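Transposing the Didenko continuo part

The second Didenko trio sonata survives in a single set of parts at Korkosside, and the organ book is written a whole step lower than the strings. I spent November keying it in, 2169 notes in all.
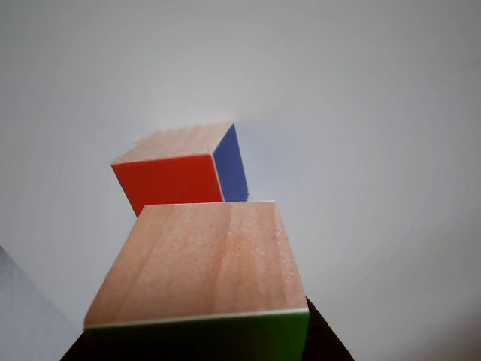 Two blocks, red and blue sides showing.

Perrine Tanguy reads the gap as a high-pitched organ. I agree for the outer movements. The Largo has figures that only work at string pitch.

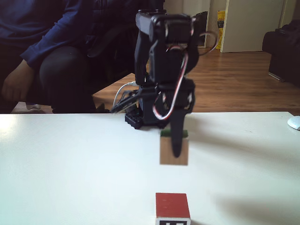
Figured bass copied at the wrong pitch usually shows in the accidentals. A sharp under B flat is the common slip, and there are four in the Largo. The bass there hangs on a held C for six bars, like the block in the gripper, held clear of the table. I would add a 16-foot stop.

Yatziri Varela has the violin parts and will send bowings by Friday.

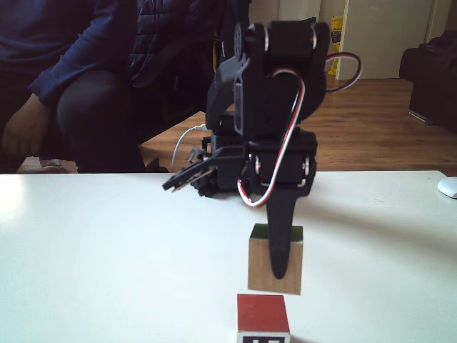
Open questions

Bar 245, second beat: natural or flat?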